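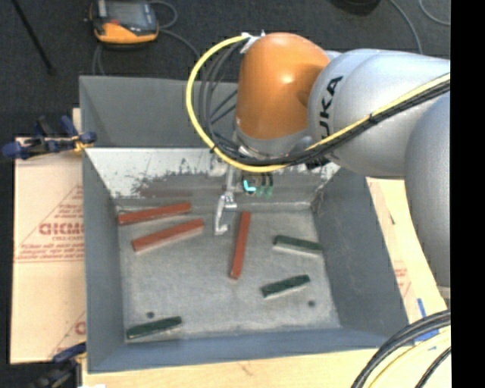
The Dadstead bin, a little before lunch.

"Three reds, three greens," Janelle said. "Same as always. Who's first, the hook or the cup?"

"The hook's already on," said Jomar, "so the hook."

He had been waiting for this since the spring and was trying hard to look like a man who hadn't. Two grippers, one arm, one gray bin, and by the end of the day one of them would go up to Petchrat with Hywel and the other would go in a drawer. Jomar had bent the finger of the first one himself, in the vise downstairs, over three evenings. The other had come from Dolteo in a very nice box with foam cut to its shape. He had nothing against it. The foam was lovely!

Hywel Craddock was on the floor with his back against the desk, keeping score in a school notebook. He had ruled the columns in pen, which Janelle thought was brave.

"Run fifty-seven," he read out. "Hook, long block, lying by the wall. Go."

The arm swung over and dropped its wrist, and the yellow cable swung along after it like a jump rope. Jomar leaned in. He loved this bit, the last few inches, when the finger slows down and seems to be thinking (it isn't, Janelle had written the slowing down, and it had taken her a week). The tip slid down the slope of the bin, found the gap behind the red block, and pulled. The block rolled onto its side and came away from the wall.

"Oh, you beauty," said Jomar.

"It hasn't lifted it yet," said Hywel.

"It will, though."

It did. Up came the block, one end lower than the other, wobbling like a tray in the hands of a new waiter, and Hywel put down a tick.

They went on that way through the morning. The hook was wonderful at walls. Put a block tight in a corner and the hook would tease it out every time, and Jomar would say something to it under his breath. Out in the open it was clumsier. The greens gave it the most trouble, being short, and twice it nudged one clear across the floor, chasing it like a kid after a bar of soap in the bath. Janelle laughed so hard at the second one that she had to put the tablet down.

"Can we keep that one?" she said. "Can that one be in the report?"

"All of them are in the report," said Hywel.

After lunch they swapped. Four screws, a new hose, and then a lot of fuss with the black ties, because Jomar liked his cables just so and nobody else was allowed to touch them. The cup went on and the pump started up its hum.

It was quick. Jomar had to give it that. It came straight down on the middle of a block and went straight up again, and the whole thing took less time than the hook needed to make up its mind. Hywel's pen hardly left the page. Tick, tick, tick. Janelle whistled. Even the greens went up level, like little elevators.

"That's really something," Jomar said, and he meant it. He came around the bench to watch from the other side. "Do that again. Look how flat it carries!"

Then they came to the wall, and the cup came down half on the block and half on the slope, hissed, and went up with nothing. It tried again. It hissed again.

Lumturie Leka, who ran the place and had only come in for her coat, stopped with one arm in the sleeve.

"What's that noise?"

"That's it losing," said Janelle.

"Losing to what?"

"To a wall."

Lumturie came over and looked down into the bin for a while. She looked at the block by the wall, and at the other gripper lying on a towel on the desk, with its bent finger pointing at the ceiling.

"Why can't it have both?" she said.

Hywel stopped writing. Jomar opened his mouth to say that the wrist wasn't made for two, that the weight would be off, that the cables alone would be a nightmare. He got as far as "The wrist." Then he picked up the hook and held it next to the cup, a little to one side and turned a quarter, and squinted along the two of them.

"Pull with this," he said slowly. "Lift with that."

"I'd have to redo the slowing down," said Janelle, already reaching for the tablet.

"How long?"

"Another week? Less. Oh, I want to do it now."

Lumturie put her other arm in its sleeve and told them to lock up when they left. Hywel turned to a clean page, uncapped his pen, and ruled a third column.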